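Can you be made to say you did it?
Fair Trials for Beginners, part four: confessions
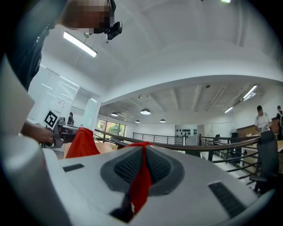
A confession is when a person says, "Yes, I broke the law." Lots of people think that settles everything. Why would anyone own up to something they hadn't done? It sounds like a good question, but try it on something small first. Suppose a teacher keeps you in at lunch and says you can go as soon as you admit you tore a strip off the red cloth in the art cupboard. A strip of bright red cloth, like the one hanging down the middle of the photo, is hardly worth missing lunch for. You might say "fine, it was me" just to get outside. Now the teacher has an answer, but is it a true one?

Grown-ups do this too, and for them the trouble is much bigger. Some have been kept awake all night, shouted at, threatened or hurt until they signed a piece of paper. Hurting someone to make them talk is called torture. It is banned everywhere by international law — and it still goes on.

What do governments say?

Usually they say it doesn't happen. Sometimes they say there was an inquiry and all was well. You are allowed to wonder about that. Who ran the inquiry? Did they talk to the prisoner, or only to the guards? Was a doctor let in, and how soon?

A promise written in a law book is worth having. It doesn't open any doors by itself, though, and a country can sign a treaty in the morning and break it after tea.

What should a judge do?

A judge should ask how the confession was got. If it was forced, it must be thrown out, even if the crime was a terrible one. Then the judge looks at what is left. Sometimes there is plenty. Sometimes there is nothing at all, and you have to ask why the case ever came to court.

Should you believe campaigners, then?

Check them as well. If a leaflet says 300 people were forced to confess, ask who counted and how. Good groups will show you their working. If they won't, be just as fussy with them as you would be with a minister.

Words to know
Evidence: anything that helps show what happened.
Appeal: asking a higher court to look again.
Treaty: an agreement between countries.

Next: why you need a lawyer before the questions start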